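Halesach pickup survey, progress report for March

Hi again from the Halesach side of things! I know the last one of these ran long, so I'll try to keep it to what your grant has paid for since the winter.

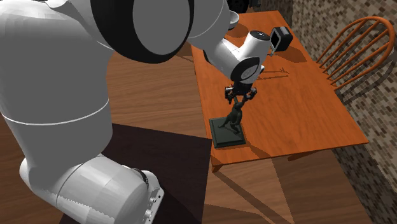 The big news is that I finally got into the Plarkunska parish records, where the old Halesach truck works kept its delivery ledgers after the plant shut. I spent two days in there with a pencil (no pens allowed) and came out with 835 chassis numbers copied down, most with a paint code and the name of the dealer. That takes the register to 3368 trucks, counting the ones we already had from owners and from the club newsletters. I had guessed we'd be at maybe half that by now, so I'm pretty happy.

The ledgers clear up one old argument too. The long-bed model did start in the middle of a production year, and the early ones went out with the short-bed tailgate chains. So everybody who's been told their chains are wrong can relax! I still can't find anything on the diesel option. There's a page missing right where it should be, and the page after it picks up with a batch of fire trucks for Lorness.

On the driving side, I made it out to Lorness on a Friday to look at the old test hill. It's a public road now, steeper than I expected, with a feed store at the bottom. The man at the counter remembered the trucks coming down with sandbags in back. I walked it twice and marked the old distance posts on my map. Four are still standing.

Money: copying fees came in lower than planned, gas came in higher, and it about evens out. The receipts are in the envelope with the mileage sheet. I haven't touched the printing line yet and would like to carry it over to the summer if that's okay with you.

Next up is the Radwan body shop, which built the cabs for the first couple of years. The family still has a cabinet of drawings and they've said I can come look, but they're in the middle of moving and keep pushing the date back. If that drags on I'll start typing up the dealer list in the meantime, and I need to fix the paint codes anyway (I mixed up two of the greens in the last batch).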